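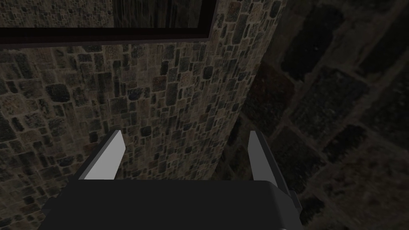
Computer rendering. Credit: Vukel

Pludside opens second round of wall repair grants

12 June 2020

Owners of older homes in the Pludside district of Toledo may now apply for help with the cost of repairing stone boundary and garden walls. The Pludside Wall Fund, managed by the housing association Zinis, has opened its second round of grants and will accept applications for 21 days.

The first round closed in February. It drew 531 applications, well above the number expected, and the association has revised its rules in response. Owners may now submit one application for a shared wall, signed by both households. Previously each household had to file its own form, and a number of requests were delayed while the two sets of papers were matched.

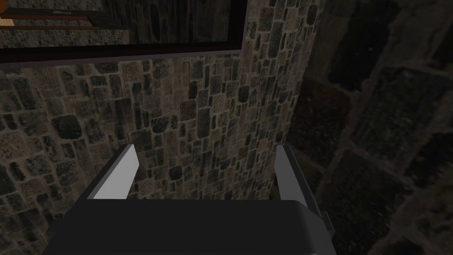 Grants will cover the cost of labor and mortar. Replacement stone is not included unless the original has been lost or is unsafe to reuse. Walls must stand on private land and must have been in place before the present owner bought the property. Work that has already started does not qualify.

Each application must include 3 written estimates and a simple plan of the lot showing the length of wall to be repaired. Tenants may apply with the written consent of the owner. Applicants who were turned down in the first round may apply again without paying a new filing fee. 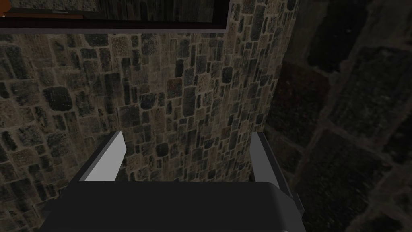 A stone wall in a computer rendering. Credit: Vukel

Decisions will be sent by mail. Approved work must be finished within 5 months of the date on the award letter, and payment will be made after a final inspection. Forms are available from the Zinis office in Pludside and may be returned there by mail or placed in the drop box at the main entrance.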